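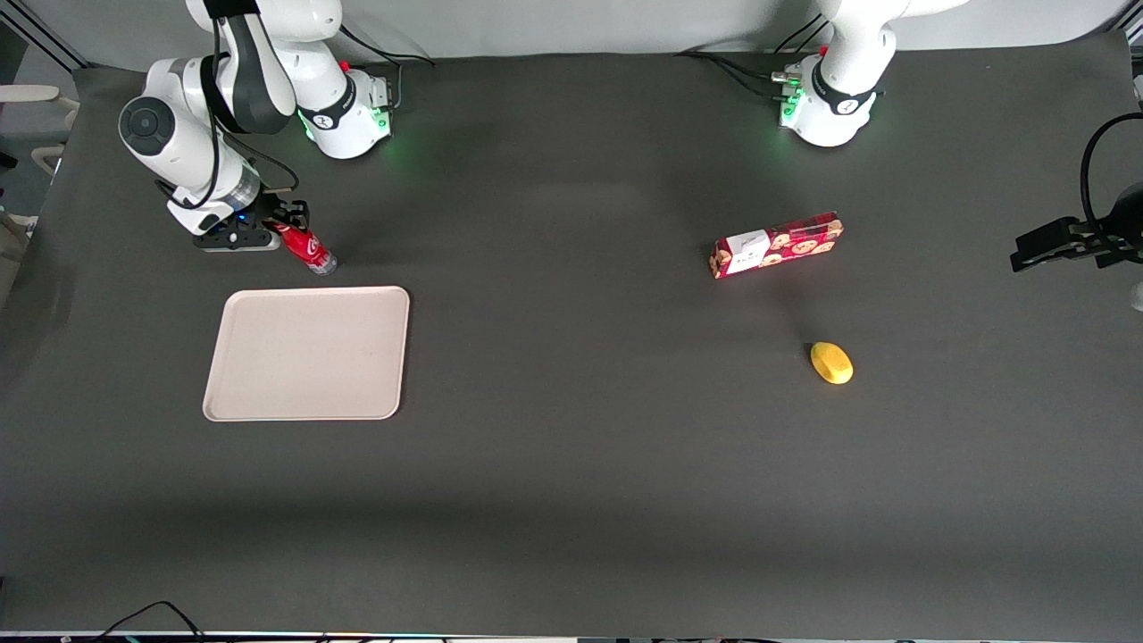

Tray or no tray for a coffee break table?
Home & Table forum > Hosting and small parties

lamai_duangkaew
Posts: 811

Okay, I need people who think about this stuff more than is healthy. I'm doing the afternoon snack table for my aunt's sewing circle in February, 16 people, nothing fancy. Soda, cookies, some little candies, coffee in the big flask. My sister-in-law Paweena says everything edible should sit on trays, because a bare table looks like somebody emptied a grocery bag on it. I say trays eat up space and then people have to reach over the rim for everything.

The table top I'm using is a very dark gray, completely plain. I've got a light beige plastic tray with rounded corners and a low rim, and I keep putting it down and taking it away again. With the tray there, the bottle and the cookies have somewhere to go. Without it the dark top looks kind of great all by itself?

Also, do you leave cookies in the box or put them out? Paweena has Opinions. I'll let her speak for herself, she's on here.

PaweenaW
Posts: 3490

She is on here, hello. My opinion is that you plate the cookies. A box says "help yourself to the last three." A plate says somebody was expecting you. And Lamai, you left out the part where you wanted to stand the soda right on the table with no coaster and no tray.

lamai_duangkaew

It's a soda bottle, it's not going to hurt anybody!

siri_phromma
Posts: 13

New-ish here so be kind. I did a table like this for my office when Mr. Suominen from the second floor retired and I went with a tray for drinks only. Best decision of the day. Bottles sweat, people pour badly, and when it was over I carried the whole sticky business to the sink in one trip. Food I left straight on the table, in its packaging, opened neatly. Not one complaint, and the leftovers closed right back up and went home with people.

So half and half, I guess. Tray under anything that can drip.

eglė_o
Posts: 640

Siri has it for the drinks, but I'm with Paweena on plating. I will say that light tray on a dark table is a nice combination and I wouldn't put it away so fast. You can see the edge of it from across the room and people understand that it's where things are. On my white table the same kind of tray just disappears and I find cups all over the place.

What size is it? I had a Sakska one that was 13 inches on the long side and it held almost nothing once you put one big bottle on it. Lay the bottle down and it's even worse, please don't lay it down, it rolls.

lamai_duangkaew

Haven't measured. Bigger than a dinner plate, smaller than a baking sheet, if that helps (it doesn't, I know). I'll take a ruler to it tonight.

Noted on the rolling. I did that with a bottle of tonic once and it went under the fridge.

ekkachai.w
Posts: 207

Married to PaweenaW so I should be careful. Leave the cookies in the box.

If you plate them at two o'clock, by four they're soft on the outside and the pretty ones are gone, and what's left is the broken ones and crumbs. In the box they stay in their rows and people take one and move on. Also the box is sometimes the best looking thing on the table! Red especially. On a dark top you barely need flowers.

PaweenaW

We'll talk about this at home.

ekkachai.w

I'm in the next room.

eglė_o

Two hours is not going to make a cookie soft unless you're hosting in a greenhouse. And a long box like that, people can only get at it from one end. Plate in the middle, everybody reaches it from their own side. You could put out half and refill.

siri_phromma

Refilling is a job though. If Lamai is also doing the coffee she won't get to sit down once. At my thing I spent the entire time walking back and forth with a flask and I never did hear the speech.

lamai_duangkaew

Yes!! I want to sit down! My aunt's friends tell very good stories and I plan to be in a chair for them.

So I tried some things after dinner. I moved stuff around for far too long and Paweena came over to supervise, and I think we've ended up somewhere in the middle.

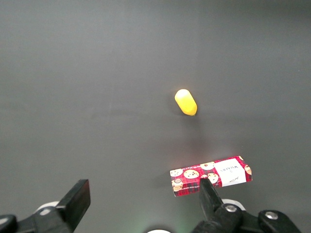 My case for the box is mostly that I like boxes, I admit it, I keep the nice ones for buttons. And this one earns its spot with the red plaid and the chocolate chip cookies printed all over it – laid flat like that and turned a touch crooked, it doesn't need a doily or a napkin or anything under it. The gray is so plain that even one small shiny yellow thing up past the box pulls your eye over. Which got me thinking the candies should be all yellow, in a little glass dish, and nothing else bright on that side.

Paweena is now willing to allow the box IF I open it properly along the top and don't tear it. Drinks go on the beige tray. She wins on coasters too.

PaweenaW

For the record I allowed it for this box only. Plaid is a different matter. If it had been one of those plain white supermarket sleeves we'd still be arguing.

And I'd like to put in a word against scattering candy around on the table for decoration, which I could see her considering. Small loose things on a dark top look like something fell off a coat. Put them in a dish.

ekkachai.w

I think the loose yellow looks cheerful.

eglė_o

Dish. Sorry Ekkachai. Someone will put an elbow on them and someone else will sweep them up with the crumbs.

I still think you'll regret the box around the half hour mark when the lid flaps start standing up and the nice printing is facing the wall. Fold the flaps under before anyone arrives. If it's a thin one it'll hold, and if it won't, cut them off and keep the top for your buttons.

Oh, and matte dark tops show flour and sugar like crazy. Keep a barely damp cloth somewhere you can grab it. I use the Plolter ones, but any cloth without fluff will do.

siri_phromma

Seconding the cloth. Mine are Cutel and they've been through the wash a hundred times. Not the microfiber, it drags the crumbs around.

Lamai, did you ever measure the tray?

lamai_duangkaew

I did not. I found the ruler, used it to get a lid off something, and put it back in the drawer. Tomorrow.

Yellow candies in a dish, flaps folded under, cloth behind the coffee flask. Does anybody have a view on paper cups versus real ones for 16? I own nine real ones and they don't match.

PaweenaW

I'll bring seven. They don't match either.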